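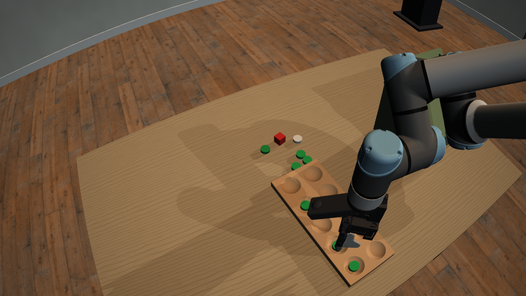
You'll never get a gripper that size to let go of anything cleanly, Hortensia Quispe said, and she put her tea down on my keyboard tray so she could use both hands to show me what she meant. She pinched the air. She opened her fingers. The imaginary disc stayed stuck to her thumb.

"It lets go fine," I said.

"In there it lets go fine."

In there was the screen. Out here was the back half of the Meswood shed, where the roof ticked as it cooled and our arm lay across the bench in more pieces than I'd have liked. We had been building it since before the jacarandas, mostly at night. The joints came from a warehouse clearance in Bedport, 442 dollars for the lot, and the box they came in had somebody's grocery list on the side. Everything else was printed, filed, cursed at and printed again.

I loved it. I'll say that now so you know what sort of person is telling you this. I loved it the way some people love a boat.

The idea was simple enough to explain to my mother. A tray with two rows of wells, a handful of green discs, an arm to pick up a disc from wherever it had ended up and put it in a well. The red cube and the white disc were mine. I'd dropped them onto the pretend table one evening to see if the arm could be told to leave them alone, and then I got fond of them and they stayed.

"Run it again," Hortensia said.

I ran it again. The arm leaned in over its lovely clean table and the blue caps turned and the fingers went down. It was so smooth! I had watched it do this so often that I'd begun to breathe with it, in on the reach, out on the drop.

"How many is that now?"

"That's run 239."

"And how many has the real one done?"

I looked at the bench. The real one's elbow was in a margarine tub.

"It's had a big week," I said.

We put the elbow on that night. Hortensia held the forearm up at the angle I asked for, and then at the angle she thought I should have asked for, and hers was right. The bearing went in with a sound like a knuckle. I had the wiring diagram propped against the vice and a torch in my mouth, and when I tried to say "other way" it came out as something else and she laughed so hard she had to put the forearm down and we started over.

The gripper was the last piece. We'd called the arm Thibodeaux after a dog Hortensia had when she was little, a big slow animal who would take a biscuit from your hand and then refuse to give it back, and I'd argued at the time that it was bad luck. I argued it again while I tightened the screws.

"Plug him in," she said.

So I plugged him in. The fans came up. All the joints gave that little shiver they give when the power arrives, and then Thibodeaux was holding himself up, on his own, over our scratched old bench, and I made a noise I'm not going to describe.

We'd cut the tray from an offcut Hortensia had been saving for a bread board. We'd sanded the wells by hand and they weren't all the same depth. I put one green disc on the bench, a bit crooked, and pressed go.

He went out too far and came back. He went down. The fingers closed on the edge of the disc, and it skidded, and he followed it – I hadn't known he'd do that, I'd written the bit that made him do that and still hadn't known – and he closed again and had it. Up it came. It wobbled. He swung across to the tray a good deal slower than he ever had on the screen, and stopped above a well, and opened his fingers.

The disc stayed where it was, stuck to one finger by its rim.

Hortensia didn't say a word. She picked up her tea.

"Static," I said. "Or the rubber's tacky. Or it's the rubber and the static."

"Could be."

"I can put that in the simulation. I can make the fingers sticky."

"How sticky?"

I had no idea how sticky. I pulled up a stool and opened the settings, where there was a number for exactly that, sitting at nothing at all, where I'd left it in October. I typed 40. The arm on the screen picked up its disc and carried it over to the tray and held on to it for dear life, same as ours.

"Oh, you beauty," I said.

She came round behind me to look. There they were, the pair of them, one on the screen and one on the bench, each with a green disc it wouldn't give up. I tried a little shake of the wrist before the fingers opened. On the screen the disc dropped, bounced on the lip and rolled off toward the red cube. I tried a smaller shake. I tried two.

Some time past midnight the man from the Zustedham model railway crowd, who have the front half of the shed, put his head around the partition to ask if we were all right, and we both said yes at once without turning around, and he turned off his own lights and left us ours.

"Send him the two small ones," Hortensia said.

I sent Thibodeaux the two small ones. He lifted the disc, swung across, stopped over the well. His wrist gave a twitch, and then another.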